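Has anyone rented one of the upstairs apartments on Beltora Street?

posted by mapleandthird

Hi neighbors! I keep walking past the old Wimeck building downtown (the one with the shoe store at street level) and there's a sign up for second-floor apartments. I'm moving back to Nesanbridge in October and would love to be able to walk to work. Is it noisy at night? And where on earth do you park? I have one car and a very old dog who hates stairs, so be gentle with me.

Danica Paulík

I've been in the Hrubý block, right across the street, for 6 years and I love it! Noise is fine after 10, except when there's a band at the corner place, and then you'll hear every drum. Parking is the real headache. City permits are $40 a month for the lot behind the bank and there are only 100 of them, so get your name on the list now, before you even sign a lease. Street spots are free overnight but you have to be out by 8 a.m. (I have paid for forgetting that, twice). Mine's a one bedroom and the bedroom is at the back, over the alley, so ask for that side if they give you a choice. The stairs are steep, almost 40 steps to my door, and I'd really think about that with the dog.

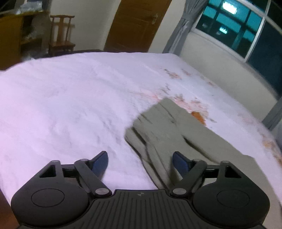
White sheet on the bed, clothes still to sort.

tomk_nesan

no elevator in wimeck either. my cousin looked at it and said the windows were drafty. ask who pays the heat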